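Pellitum laundry room, Varnell site - progress report to the Bumby Fund
December 25, 2021

Sending this today so it's in before the year closes. Covers everything after the November report. Short version: sorting side is working, drying side is behind, money is fine.

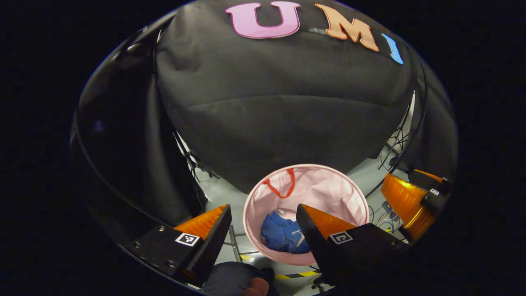 Where we are against the plan

Collection - done. Every hallway has a hamper now and residents are using them. Bags on the floor outside the laundry room door have mostly stopped. Mostly. Weekends still bad.

Sorting - running, see below.

Washing - running, no change from last report.

Drying - behind. One of the dryers still down, waiting on the part.

Folding and return - running but slow, and this is where most of the complaints come from.

Hampers

We went with the round collapsible ones in the end. The original budget line said rigid plastic bins with lids, and we wrote to you in November about swapping, and you said fine, so just confirming that it went ahead. They fold flat when the hallway needs to be cleared for floor cleaning. The rigid ones would have had to go in the stairwell and we can't have things in the stairwell.

The pink one is the one people seem to find without being told. Easy to spot from the far end of the room. Pale pink fabric on the inside too, so a dark sock left at the bottom shows up, and a blue garment like the one that was lying in it really shows up. The darker hampers are worse for this. We keep missing things in them, small things especially, and they go round again with the next person's load. If there's a reorder we would ask for light interiors only.

Handles - the pink one has a red-orange fabric carry handle, soft, comfortable enough with a light load. With wet towels we are less sure. Have asked people to carry from underneath when it's heavy and there's a note up about it. No damage reported so far, but it's early and I wouldn't promise anything about how they look by summer.

One thing we did not think of: a collapsible hamper with one shirt in it wants to lean. Fine once there is a proper load in it. Staff have started setting them against the wall.

Sorting

Old system was one big pile on the table, then whoever was on shift pulled it apart. New system is hamper goes straight to the sorting spot, gets emptied one piece at a time, each piece checked for a name tag before it goes anywhere. Slower at the front. Much less trouble at the back end. Lost item slips are down, and the ones we do get are nearly all socks.

Things that still go wrong:

- bunched up clothes. People drop a thing in inside out and rolled in a ball, and the tag is somewhere in the middle. Has to be shaken out by hand every time.
- pockets. Tissues. Every single load.
- anything royal blue or dark red going in with the whites at the end of a shift when people are tired. We had one bad wash, replaced the pillowcases out of our own linen budget, not yours.
- items with a printed logo and no name tag. Lot of residents own the same giveaway shirts, so a logo tells us nothing about whose it is. We are asking families to tag these first.

Name tags themselves - the iron-on kind are peeling after hot washes. Sewn ones hold. Dönmez can supply the sewn ones and has sent a quote, higher than we wanted. Have asked them to requote for a bigger order shared with the Varnell day center, waitng to hear.

Room

Walls painted. Shelf over the folding table is up and level, took longer than it should have. The felt letters are cheerful and people like them - big ones, pink and peach-orange and light blue, stitching or glue I would have to check, they are on the black fabric. Cost nothing out of the grant.

Floor by the machines is still the old floor. That was always in the second phase, just noting it as it came up on your last call. The drain is clear.

Lighting - better at the table, still poor in the corner by the dryers. Telling navy from black over there is guesswork, so all the dark sorting has been moved to the table. Would like to put one more light in that corner if there's money left over at the end.

Drying

This is the weak part of the report. The dryer that went down in November is still down. Repair visit happened, wrong part came, right part ordered. We have been told after the holidays. Until then we run 2 dryers and hang what can be hung. Shirts and light things do fine on the rail. Towels and bedding have to wait their turn, and the backlog sits in the hampers, which then aren't in the hallways where they are supposed to be. So the one problem turns into the other problem.

Stopgap: bedding moved to early mornings, personal clothes after lunch. Helps some.

Folding and return

Target was same day return for anything collected before breakfast. Not meeting it. Next day is what we're managing, and towels later than that. Once the dryer is back I expect we get to same day for clothes, not for bedding. Would rather say that now and reset the target than miss it again in the next report. If you agree to next day for bedding please confirm by email and I will change the sheet.

Folding itself is good. The little card with the fold order for shirts got laminated and stuck to the shelf, and the stacks come out the same size no matter who is on shift, so they fit the return crates and don't topple on the cart.

Money

Spent to date on this phase: $1803. Covers hampers, paint, shelf and brackets, the folding table top, cards and labels. Receipts are scanned and in the shared folder, apart from the one for the brackets, which I have on paper and need to scan. Under budget for the phase. Difference is mainly the hampers coming in cheaper than the rigid bins.

Dryer repair is not in that figure. It's under the service contract and should not touch the grant at all. If the contractor argues about it I'll let you know before anything gets paid.

Would like approval to move the leftover to sewn name tags. Happy to wait for the new Dönmez quote before you decide.

What's next

- dryer part in, backlog cleared
- hampers back out in all hallways and staying there
- sewn tags, if approved, starting with residents who have lost the most
- scan the bracket receipt
- short feedback form for residents and families, large print. Draft is done, needs somebody to read it who hasn't been staring at it
- corner light, only if there's money

Risks

Dryer part late again. Staff cover over the holidays is thin and sorting is the first thing that gets rushed. Hampers wearing at the handles, no sign of it yet but will check them at each floor cleaning and write it down.

Questions for you

Next day target for bedding, yes or no. Leftover money to tags, yes or no. And do you want the next report in the same layout or on the new form - I've seen both go out from the Bumby office and don't know which one is curent.

Varnell laundry coordinator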